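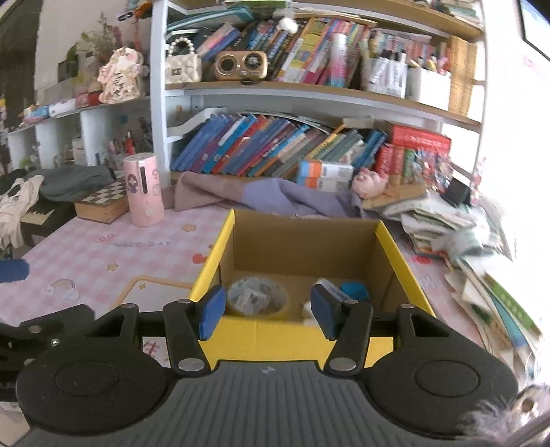

Slide 1. Gripper pads at the open box, packing tape inside.

Good morning, and thank you for coming before your coffee. I will speak for 30 minutes and then I want your questions, also the unfriendly ones.

My subject is the returns room at Tillano. Boxes come back from customers, a person opens each one, takes out what is inside, and decides where it goes. In January we had 3315 boxes. Until last year all of this was done by hand, and the hands belonged to people who had done it for a long time.

(Stay on slide 1. Let them look a moment.)

I start with one box because managers usually start with a chart. A roll of clear tape is an easy thing for us. We do not think when we take it out. For the person who teaches the work with a gripper, it is a decision: from which side do I come, how wide are the pads, what will I touch on the way. Our people told me that in the first days they felt like beginners at their own job. Please say this to your teams before you begin, because we did not say it and some of them were hurt.

What changed on the floor.

The arm at the Lukumay line now takes the simple boxes. The difficult ones go to people. On paper this sounds very good. In practice it means that a sorter has only difficult boxes from morning until lunch. Before, an easy box was a small rest. We removed the rest and did not notice it for two months — it was the sorters who explained it to us.

So we gave back a part of the easy boxes. Now 33 of every 200 simple boxes go to the people's tables on purpose. The line is a little slower. The room is calmer, and fewer people ask to move to another department.

(Pause. Someone will ask about cost. Say: the numbers come at the end.)

What changed in the pay.

Teaching the arm was first counted as "other duties". This was a mistake and it was mine. A person who shows the machine how to do the job is doing skilled work. Since the spring it has its own line on the pay slip, with a higher rate, and the person can say no to it and keep the normal shift.

What did not change.

We still need somebody who opens a box and sees that something is wrong. A customer has sent the wrong item, or a private thing is left between the papers. Arari, our software, puts such a box aside when it is not sure. It is often sure when it should not be. We look at every mistake together at 2 p.m., standing, without blame.

(Next: the Zemitz visit and the costs. If time is short, skip Zemitz and go to costs.)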